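About Getell

November – by Štěpánka Hudec

Getell began at a kitchen table in Rundemmont, when Oldřich Dvořáček and I found ourselves with more outgrown toys than either of our families could ever use. We asked the neighbors if anyone would like some, and by the end of the week people were bringing us theirs instead! We have been passing toys along ever since, and last year 1,678 of them went home with a new family.

Everything that comes through our door goes into a bin first, all kinds together, and gets sorted from there. Building bricks have their own shelf, and so do dolls, puzzles and the things on wheels. Oldřich is very particular about the bricks – he grew up with a big box of them and can't bear to see a set broken up.

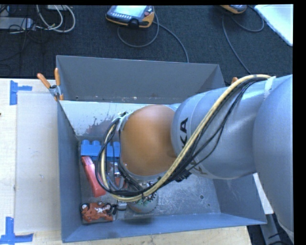 A blue brick and other toys in the sorting bin.

Families are welcome to borrow up to 3 toys at a time, for as long as the fun lasts, and there is no charge for children under 12. We also make up boxes for the Vávra playgroup, who are wonderfully patient with us when the puzzles come up a piece short.

If you have toys to give, please bring them by on Tuesday morning and stay for coffee if you have the time. We do love to hear who played with them.

Contact us | © Getell, Rundemmont | Back to top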